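Lost Pets Poster and Reunion Scheme, Brekach and Flosgate
Progress report to the Chamoun Fund
Period covered: start of grant to end of July
Prepared by Nisreen Moussa, scheme coordinator

Where we are

The scheme is running, the posters are up and the phone line is answered. Whether any of it is getting more animals home than would have got there by themselves is a question I can't yet answer, and I would ask the Fund to be wary of anyone who says they can on the strength of one spring and half a summer.

In the period we took 30 reports of missing pets that met our rules (owner named, animal described, lost within Brekach or Flosgate). Of those, 15 animals are back with their owners. The application we sent you promised to "reunite half of all reported pets", so on paper we have hit the target exactly. I don't think much of that target and I was against it at the time. Plenty of cats come home on their own after a night or two under a neighbour's shed, and every one of them goes down in our book as a reunion if the owner rang us first.

I have gone back through the 15 and asked each owner how the animal was found. Only 2 could point to one of our posters. Others mentioned a neighbour, a vet who scanned a chip, a post passed round by a cousin, or the dog simply standing at the back door. Several couldn't say. People who have just got their dog back are not good witnesses, and they are generous, so if they think we'd like to hear that the poster did it they may well say so.
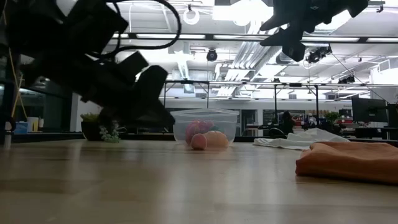 Fruit in a clear bowl, with a white cloth on the table beside it.

Posters

We printed 2,000 posters and have used most of them. The print quality is good and the colours have held up better than I expected on the sunny side of Brekach High Street. The paper is too thin for wet weather. We did not budget for plastic sleeves and owners have been buying their own, which sits badly with a scheme that says it is free.

Coverage is uneven. Flosgate has been well covered by the dog walkers, who put a poster on every post between the river path and the allotments. The estates on the far side of the bypass have hardly any. Reports from there are also very low, and I doubt it's because pets there are better behaved. More likely people haven't heard of us.

There is also the matter of old posters. Under the terms of the grant we said we would take them down when an animal was found. We have been slow. A grey cat called Biscuit was still "missing" outside the post office weeks after she had gone home, and her owner was stopped in the street by people who wanted to know if she'd given up looking. She was nice about it to me, less so to the post office. I have since made it a rule that whoever puts a poster up writes down where, and that the list goes back to the office the same evening.

Rewards

The Fund asked for a view on whether we should allow reward amounts on posters. My view is no. I held this before we started and the calls have not changed my mind. When an owner in Brekach added a sum by hand to her poster, the calls she got were mostly from people who wanted to know how and when it would be paid before they would say what they had seen. One asked for money to be sent ahead for "transport". We told her to ring the police, and she did. The dog was found by other means.

The argument on the other side is that a reward makes a passer-by look twice. It may. A photo large enough to make out from across the road probably does as much, and it attracts fewer chancers. I would like the Fund's agreement to put "no reward amounts" in the rules.

The matching service

Part of the grant went on a year's use of Zukton, which takes a photo of a found animal and compares it with photos of missing ones. I was doubtful about this when it was proposed and I am still doubtful, though I've tried to give it a fair run.

It is quick, and it is good at telling a spaniel from a greyhound. So am I. Where we need help is with black cats, and here it offers every black cat on the list with much the same degree of confidence. In one case it put forward a cat that had been home since the spring because the record hadn't been closed (our fault, not the software's). We have had no reunion that I would put down to it.

In fairness, the records side of the service is useful. Reports are in one place, the address can be searched, and people on the phone line no longer keep their own notebooks. If we could pay for that part and drop the photo matching I would do so. I've asked, and am waiting for an answer. The person I spoke to was keen to tell me about other customers' results but had nothing in writing.

The phone line

The line is open from 8am to 7pm. Calls bunch up in the early evening, when people get in from work and find the cat hasn't, and a fair number now go to the answering machine after we close. I'd rather open later in the morning and stay on until 9pm. It wouldn't cost any more and needs only your say-so, as the hours were written into the grant.

Many calls are about found animals with no matching report. We aren't set up for these and were never meant to be. We give the number of the nearest vet who will scan for a chip, and ask the caller not to rename the animal just yet. 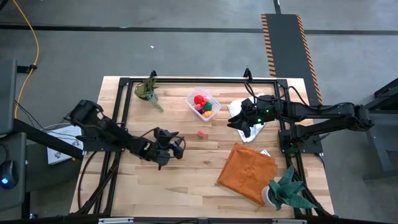
Spending

Spending is within budget. Printing came in under, the phone line slightly over. The underspend on printing looks better than it is, as it comes from choosing the thin paper, and I'd like to move it across to sleeves and a heavier stock for the next run. The full sheet is with the Fund's office.

What we would like to change

Please drop the "half of all reported pets" target. It measures how many cats come home, and they were doing that before us. In its place I suggest we report how each animal was found, with "don't know" allowed as an answer, and how long it was gone.

We'd also like to send someone door to door on the estates past the bypass before the autumn. Fireworks season is when dogs bolt, and if people there are going to ring us they need to know the number by then.

I'm less sure about the school talks in the original plan. They are popular with schools, and the children ask good questions, but I've seen nothing to show that a talk gets a collar tag on a dog. I would hold them over until spring.

Next report

The next one will cover the fireworks period. I expect the share of animals found to fall, as frightened dogs run a long way and some will be outside our area by the time they stop. Please don't read too much into that either.

Nisreen Moussa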